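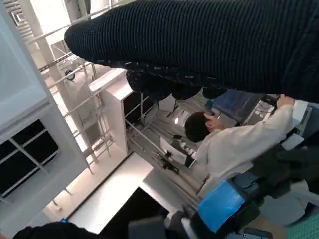

Gethin data collection: frequently asked questions

What are we gathering?
Examples of a robot arm handling clothes and other soft things. Each example is one complete try at one task, start to finish, with the wrist camera and the arm's joint positions saved together. The learning system at Trurham studies them and works out its own way of moving. We love this part!

Why clothes?
They're wonderfully hard. A mug keeps its shape wherever you grab it, but a sweater folds, sags and hides its own edges. Dark ribbed knits are a favorite of ours, as the camera has so little contrast to work with.

How many examples does a task need?
We aim for 300 per garment. Sleeves and collars get 400.

Do failed tries count?
Yes, please keep them! Mark the try as "missed" in Brakedo and carry on. A drop followed by a second grab is great material, so let the recording run until the arm is back at its start position.

Can people be in view?
They can. The wrist camera tilts and swings all over the place, and a person working nearby often ends up in the recording. Everyone who comes into the work area signs the consent sheet first.

Should I tidy up the background?
No need. Racks, cables, paper, bright floors, leave them all where they are. We want the system to cope with a real lab.

How long is a session?
19 tries, then a break. Tired hands make jerky recordings, and the arm will copy them faithfully.

What should I check before recording?
Wipe the lens, open and close the gripper 2 times, and make sure Brakedo shows the right garment name. Wrong names are our most common problem by far.

Can I bring my own clothes?
Oh yes! Skorkusport sent us a big box of sportswear in June and we're still hungry for more. Hats, scarves and odd socks are all welcome. The next drop-off day is 25th September.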